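9 质询会的设置与运行

本章适用于议会秘书处中负责筹备公开质询会的人员，内容包括新建会议、登记证人、分配提问时间、会中计时、记录未答问题，以及会后核对和发布笔录。全体会议的表决设置不在本章范围内，请看“表决与点名”一章。

操作前，请确认你的账户具有“会议秘书”权限。只有“查阅”权限的账户能打开质询会页面，但页面上的按钮为灰色。权限由本议会的系统管理员分配，Teltar 客户服务部门不代为更改。

本章中的几个用语：

主持人：主持质询会的议员，通常为主席或其委托的副主席。
提问人：列入提问顺序的议员。
证人：应邀或应传召到会回答提问的人，不论其是否宣誓。
陪同人员：坐在证人身后、不发言的人，例如律师或证人所在单位的职员。
轮次：所有提问人依次提问一遍为一个轮次。

9.1 新建质询会

1. 登录 Rolari，在左侧菜单中选择“会议”，再选择“质询会”。
2. 点击右上角“新建”。
3. 在“名称”栏填写会议名称。名称不得超过50个字，标点计算在内。名称会原样显示在旁听席的屏幕和公开网页上，请不要写内部简称。
4. 在“事由”栏说明质询的依据。如果依据是全体会议通过的决定，点击“关联决定”，从列表中选取。列表只显示状态为“已通过”的决定，仍在修改文字的决定不会出现。
5. 选择会议的公开方式：公开、部分公开或不公开。
6. 选择会场。会场列表中带有钟表标记的会场装有计时屏，没有标记的会场只能在主持人的平板上显示时间。
7. 填写开始时间和预计结束时间。
8. 点击“保存为草稿”。

草稿对提问人不可见。点击“通知议员”之后，列入名单的议员才会收到会议信息，同时草稿状态变为“已排定”。

注：公开方式在会议排定后仍可由“公开”改为“部分公开”，但须填写理由，理由会登载在公开网页上。由“不公开”改为“公开”不需要填写理由。

小心：复制旧会议来新建会议时，系统会一并复制提问顺序和证人名单。请逐项核对。已离任的议员在复制后仍留在名单中，姓名以斜体显示，通知发送时系统会跳过他们，但打印的座次表上仍会出现。

9.2 登记证人

9.2.1 添加证人

1. 打开已保存的质询会，进入“证人”页。
2. 点击“添加”，输入姓名和职务。职务请按证人到会时所代表的身份填写。例如一位前任局长就其任内事项作证，应写“前任”，不要写其现在的职务。
3. 在“到会方式”中选择现场、视频或书面。
4. 如果证人须宣誓，勾选“宣誓”。勾选后，会中计时页会多出“宣誓完毕”按钮，在按下之前无法开始对该证人的提问计时。
5. 填写陪同人员姓名。陪同人员不设话筒编号。
6. 点击“生成邀请函”或“生成传召书”。

邀请函和传召书用的是不同的模板，请勿互换。传召书须有主席签名，系统生成后状态为“待签”，在主席签署前不能发送。如果主席不能签署，由其书面指定的副主席代签，代签时请在“签署人”栏选择实际签署者的姓名。

9.2.2 证人回执

证人收到邀请函后，可通过函内链接确认到会、申请改期或提出说明。回执显示在“证人”页的“回复”一栏：

已确认：证人同意到会。
申请改期：证人提出了另外的时间。系统不会自动更改会议时间。
有说明：证人附了文字，须由会议秘书打开阅读后手动选择后续处理。
未读：证人尚未打开邀请函。

“有说明”的回执常被漏看。证人可能在说明中写明其因案件正在审理而不能回答某些问题，也可能要求由下属代为到会。这类内容应在会前转交主持人，转交时点击“转主持人”，不要将文字复制到普通邮件里。

9.2.3 书面材料

证人提交的书面材料在“材料”页中登记。每份材料需要选择“可公开”“部分遮盖后公开”或“不公开”。未作选择的材料按“不公开”处理，提问人仍能看到，但文件每页底部会印有查阅者的姓名。

上传步骤如下：

1. 在“材料”页点击“上传”，选择文件。
2. 选择提交该材料的证人。
3. 选择公开级别。
4. 如选择“部分遮盖后公开”，点击“遮盖”，在页面上划出要遮盖的段落，再点击“生成公开版”。
5. 打开公开版检查一遍，确认遮盖处无法选取文字。
6. 点击“发给提问人”。

小心：不要用文字处理软件画黑色方块来代替第4步。用这种办法遮盖的文件，读者复制文字后仍能看到原文。

材料较多时（大约50份以上），建议先建立分卷，再按卷上传。分卷名称会成为会上引用材料时的编号前缀，会议开始后无法更改。

9.3 安排提问顺序和时间

9.3.1 提问顺序

系统提供以下排序方式：

按党团席位：席位多的党团先提问，之后各党团交替。
按主持人指定：由会议秘书手动拖动排列。
按登记先后：议员在通知中点击“要求提问”的时间先后。

选择“按党团席位”时，独立议员排在一个轮次的末尾。有的议会议事规则规定独立议员应穿插在各党团之间，遇到这种情况请改用“按主持人指定”。

1. 进入“提问”页，选择排序方式。
2. 点击“生成顺序”。
3. 核对名单。缺席的议员点击姓名右侧的“缺席”，其后的提问人自动前移。
4. 若议员之间商定互换次序，选中两人，点击“互换”。互换须在主持人宣布开会前完成，开会后的互换由主持人在平板上操作。
5. 点击“锁定”。

锁定后的顺序会出现在主持人和各提问人的平板上。解除锁定需要填写原因，原因只在内部记录中保存。

9.3.2 提问时间

出厂设置为每位提问人每轮次900秒，提问和回答合并计算。秘书处可按本议会的规则修改：

1. 在“提问”页点击“时间”。
2. 在“每人时限”中输入秒数。
3. 在“计算方式”中选择“提问与回答合计”或“仅计提问”。
4. 在“预警”中设定剩余多少时间时亮黄灯。出厂设置为剩余2分钟。
5. 在“到时处理”中选择“仅提示”或“关闭话筒”。
6. 点击“应用于全部提问人”，或仅勾选需要修改的人后点击“应用于所选”。

选择“提问与回答合计”时，证人作长篇回答会占用提问人的时间。提问人常因此打断证人，会场争执也多出在这里。选择“仅计提问”则会议长度难以预计，主持人须自己留意证人的回答是否过长。采用哪一种方式由议事规则或主持人决定，秘书处不宜自行更改。

小心：“关闭话筒”对提问人和证人同时生效。证人正在宣读声明或引述法律条文时话筒被关闭，会在录音中留下空白，笔录须注明。大多数使用 Rolari 的秘书处选用“仅提示”，由主持人口头制止。

9.3.3 党团内部转让时间

同一党团的提问人可以把剩余时间转让给本党团的另一人。转让由出让人在自己的平板上点击“转让”，受让人点击“接受”后生效。主持人的平板上会显示一行提示，不需要主持人批准。

跨党团转让默认关闭。如果议会规则允许，请在“系统设置”中的“质询会”一栏打开，并选择是否须经主持人批准。

9.4 会前检查

会前检查应在证人入场前完成。请按以下次序操作：

1. 打开主持人平板，确认显示的会议名称与议程一致。
2. 在计时台上登录会议秘书账户，进入“会中”页。
3. 点击“测试计时屏”。所有计时屏应显示同一数字，绿灯、黄灯、红灯依次亮起。
4. 逐个测试话筒。对着话筒说出座位编号，核对计时台上亮起的编号。
5. 如有视频证人，点击“接通等候室”，请证人说一句话，由会场内的人确认听得清楚。
6. 确认录音指示为红色常亮。闪烁表示正在等待存储空间，此时没有录音。
7. 把纸质座次表放到主持人席和证人席。
8. 在计时台上点击“检查完毕”。

点击“检查完毕”后，系统会记录操作人和时刻。这条记录日后可用来说明会场设备在开会前的状态，因此请由实际做检查的人使用自己的账户点击。
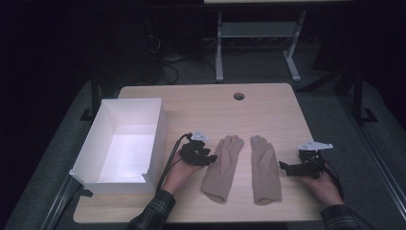
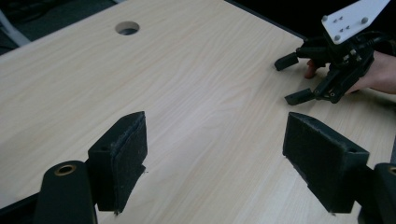 证人到会后才提出更换陪同人员，座次表需要重新打印吗？

由会议秘书在“证人”页改好陪同人员姓名并保存，计时台和主持人平板会随即更新，纸质座次表用笔改正即可；正式留存的座次表在会后从“归档”页导出，导出的版本以保存后的姓名为准。

9.5 会中操作

9.5.1 开会和宣誓

1. 主持人宣布开会时，在计时台点击“开会”。录音从这一刻起计入正式记录，此前的声音另存，不进入笔录。
2. 主持人介绍证人时，点击相应的证人姓名。
3. 证人宣誓后，点击“宣誓完毕”。
4. 如证人作开场陈述，点击“陈述开始”，结束时点击“陈述结束”。陈述时间不计入任何提问人的时限。

证人拒绝宣誓时，请点击“宣誓”旁的箭头，选择“拒绝”，并等待主持人裁定。主持人可裁定改为郑重声明、继续进行或休会。裁定作出后再选择相应选项，不要预先选择。

9.5.2 提问计时

1. 主持人请某位提问人发言后，点击“开始”。
2. 提问人开口后计时屏开始走动。如提问人迟迟不开口，会议秘书可点击“立即走时”，但应得到主持人示意。
3. 主持人插话、维持秩序或宣读裁定时，点击“暂停”。
4. 恢复提问时点击“继续”。
5. 时间用完后红灯亮起，点击“下一位”。

插话是否暂停计时，各地做法不同。Mosquera 区议会秘书处的做法是凡主持人开口即暂停；Draltberg 市议会则只在主持人裁定程序问题时暂停，一般的提醒照常走时。请在开会前与主持人谈好，并在“会议备注”中写下采用的做法。

如误按“下一位”，可在提问人开口前点击“撤回”。开口后则不能撤回，只能用“补时”把时间还给前一位提问人，补时的秒数和理由会写入记录。

9.5.3 未答问题

证人没有回答的问题应当场登记，以便会后追问。登记办法：

1. 在提问人提问时点击“标记问题”。录音时刻自动填入。
2. 从列表中选择未答的类别：“拒绝回答”“表示不掌握情况”“答应会后书面答复”“所答非所问”。
3. 如选择“答应会后书面答复”，填写证人答应的期限。没有说明期限的，留空，由主持人会后确定。
4. 点击“保存”。

注：“所答非所问”只能由提问人或主持人提出，会议秘书不能自行判断后选择。提问人可在自己的平板上点击“未获回答”，计时台会出现一条待确认的提示，会议秘书点击“录入”即可。

证人反复用同一句话回答时，每次提问都应分别标记。不要因为回答相同就合并，提问人会后往往需要逐条引用自己的提问。

9.5.4 秩序和休会

会场发生喧哗、旁听者干扰或证人离席时，请按主持人的指示点击“休会”。点击后计时暂停，公开直播画面换成会议名称，录音继续但不进入公开版本。

复会时点击“复会”，系统会回到休会前的提问人和剩余时间。如主持人决定从下一位提问人开始，请先复会，再点击“下一位”。

小心：不要用“结束会议”代替“休会”。会议结束后不能重新打开，余下的提问只能另建一场质询会，证人也须重新邀请或传召。

9.5.5 转为不公开

1. 主持人宣布转为不公开后，点击“转为不公开”。
2. 等待旁听席人员离场，由会场工作人员向计时台示意。
3. 点击“确认已清场”。
4. 主持人宣布继续后点击“继续”。

在第3步完成之前，话筒保持关闭。提问人急于继续时也请不要跳过清场确认。

9.6 会后工作

9.6.1 笔录

会议结束后，系统生成笔录初稿。初稿中的人名、机构名和数字须人工核对，尤其是金额。核对步骤：

1. 打开“笔录”页，选择“初稿”。
2. 一边播放录音一边核对。按空格键可暂停和继续。
3. 听不清的地方标为“听辨不清”，不要凭上下文补写。
4. 多人同时发言的段落，分别写出能够听清的部分，并注明“同时发言”。
5. 旁听席的笑声、掌声按本议会的惯例决定是否记录。一场会议之内做法须一致。
6. 完成后点击“送证人核对”。

证人可更正听写错误，例如把“增拨”听成“增补”，但不能更改自己说过的意思。证人想作补充的，应另行提交书面说明，由会议秘书附在笔录之后。

系统把证人的改动以对照方式列出，每处改动由会议秘书选择“接受”“不接受”或“转主持人”。凡涉及数字、时间先后以及“是”“不是”之类字眼的改动，一律选择“转主持人”。

下面是一处应转主持人的改动：

原文：Echeverri 女士：我在签字之前看过那份报告。
证人改为：Echeverri 女士：我在签字之前看过那份报告的摘要。

这处改动即使属实，也改变了证词，不属于听写错误。如录音中没有“摘要”二字，笔录应保留原文，另附说明。

9.6.2 追问书面答复

“答应会后书面答复”的问题会自动列入“待答”页。处理办法：

1. 打开“待答”，勾选同一证人的问题。
2. 点击“生成追问函”。函中会引用提问原文和录音时刻。
3. 请提问人核对引文。
4. 发送。
5. 收到答复后点击“登记答复”，上传文件并选择公开级别。

逾期未复的问题在列表中显示为橙色。系统不会自动发送催促函，秘书处可点击“催复”发出，也可以由主持人亲自致函，把信件扫描后登记在同一条目下。

提问人认为书面答复仍未回答问题时，可将该条目退回“待答”。退回的条目保留先前的全部往来，请不要另建新条目，否则报告中会重复列出。

9.6.3 发布和归档

笔录发布须同时满足下列条件：证人核对已结束或核对期已满；转主持人的改动已全部裁定；不公开部分已移除；材料的公开级别均已选定。条件未满足时，“发布”按钮为灰色，把光标停在按钮上可看到缺少哪一项。

1. 点击“预览公开版”，从头看到尾。
2. 检查不公开部分的起止处，确认没有多留或多删一句。
3. 点击“发布”。
4. 打开公开网页，核对会议名称、证人职务和录像链接。
5. 回到“归档”页，点击“封存”。

发布之后发现错误的，使用“勘误”功能。勘误会在原文旁注明更正内容和更正月份，原来的文字仍然可见。请勿撤下笔录后重新发布，那样会使已有的引用链接失效。

9.7 常见情况处理

计时屏与主持人平板显示的时间不一致。
以计时台为准。在计时台点击“同步”，如仍不一致，请主持人口头提示时间，会后再检查会场网络。

提问人按下话筒，计时台没有反应。
检查提问人是否坐在登记的座位。临时换座的，在座次表上把姓名拖到新的座位。

视频证人中途掉线。
点击“暂停”，等待证人重新接入。重新接入后须由主持人再次确认证人身份，无须再次宣誓，除非本议会规则另有规定。证人长时间不能接入的，由主持人决定休会或先询问其他证人。

两个账户同时登录计时台。
后登录的账户取得控制权，先登录的账户转为查阅。需要交接时，由接班的人登录即可，不必先退出。

提问人对剩余时间有异议。
打开“时间明细”，其中列出每次开始、暂停和继续的时刻。会中只向主持人出示，提问人如需要，可在会后申请抄本。

议员要求删去自己的一句发言。
发言是否删去由主持人当场裁定。裁定删去的，在笔录中写明“依主持人裁定删去”，录音原件不作改动。会后提出的删除要求，请转主持人。

会议名称在公开网页上显示不全。
检查名称中是否含有换行。从别的文件粘贴名称时常会带入换行，删去后重新保存。

9.8 关于本章

本章的文字由 Funmilayo Bako 审校，上次修订在二月。修订内容为：增加9.2.3中有关遮盖的提醒，改写9.5.3，删去有关旧式计时灯箱的一节。仍在使用旧式灯箱的会场，请向 Teltar 索取上一版手册。

本议会议事规则与本章不一致时，按议事规则办理。需要为此更改出厂设置而设置页中没有相应选项的，请由系统管理员书面提出，注明规则条文和希望的效果。

下一章：10 旁听登记与席位管理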